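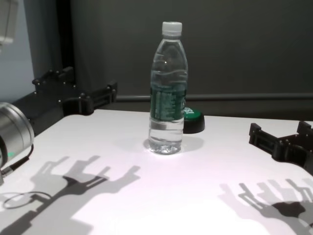 Section 2: Filling the trough and the first watering

By now your Tulteo window trough should be standing where you want it to live, with the inner tray clicked into place and the four corner feet screwed in. If the trough wobbles when you press on one end, please go back and turn the feet until it sits flat, as the float gauge can only tell you the truth when the trough is level.

Set aside 15 minutes or so of your own time for this part and put an old towel underneath. Most people spill a little the first time, and it does no harm to the trough, though it may mark a painted sill.

What you will need

The trough, with its inner tray fitted
The three wicks from the small paper bag
Potting compost (any peat-free, multi-purpose sort will do)
Tap water or still bottled water, at room temperature
Your plants

1. Soak the wicks in a bowl of water until they sink. A dry wick will not draw, however long you wait, and this is by far the most common reason for a trough that doesn't seem to be working.

2. Thread one wick through each slot in the inner tray, leaving half of it hanging below and half lying on top. It doesn't matter which end is which.

3. Cover the tray with a thin layer of damp compost and press it down gently with the flat of your hand, so that the wicks are held snugly.

4. Arrange your plants, fill in around them with more compost, and stop a finger's width below the rim. You will be glad of that gap later on, when you come to water from above.

5. Water from above with 400 ml, poured slowly and spread over the whole surface. This first drink settles the compost around the roots and joins everything up with the wicks.

6. Now open the filling spout at the left-hand end and pour into the reservoir until the float gauge reaches the upper line. Go slowly towards the end – the float takes a moment to catch up with you.

7. Close the spout and wipe the rim dry.

Caution: do not fill past the upper line. The overflow hole is at the back of the trough, where you can't easily see it, and the first you may know of it is a puddle behind the curtain.

Caution: do not use water from a household softener. The salt in it builds up in the compost and most houseplants dislike it very much. Sparkling water and flavoured water are also best kept for yourself.

Note: if you live in a hard-water area you may find a white crust on the wicks after a season. Rinse them under the tap and rub them between your fingers, or fit the spare set.
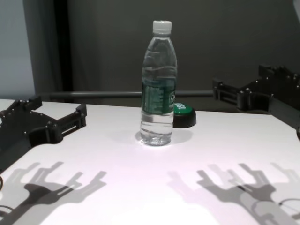 One owner wrote to tell us that she had given up on watering cans altogether, because hers was too wide for the spout and half of it went down the radiator. She keeps a small drinks bottle by the trough now and finds that she can pour from it with one hand while she holds the leaves back with the other. We have tried it ourselves in the Handham workshop and it does work nicely, particularly with trailing plants. Do take the neck of the bottle right up to the spout before you tip it.

Topping up

8. For the first two weeks, look at the gauge every couple of days. New plants drink unevenly while their roots find their way down, so there is no need to worry if the level hardly moves and then drops all at once.

9. When the float reaches the lower line, leave it there for a day before you refill. Roots need air as well as water, and a short dry spell does them good.

10. From September onwards, on a cool windowsill, add only 100 ml at a time and wait for the float to fall again before adding more. Far more plants are lost to a kindly hand in the winter months than to thirst.

If the compost feels dry on top while the reservoir is still full, turn to Section 5, "When the wicks won't draw".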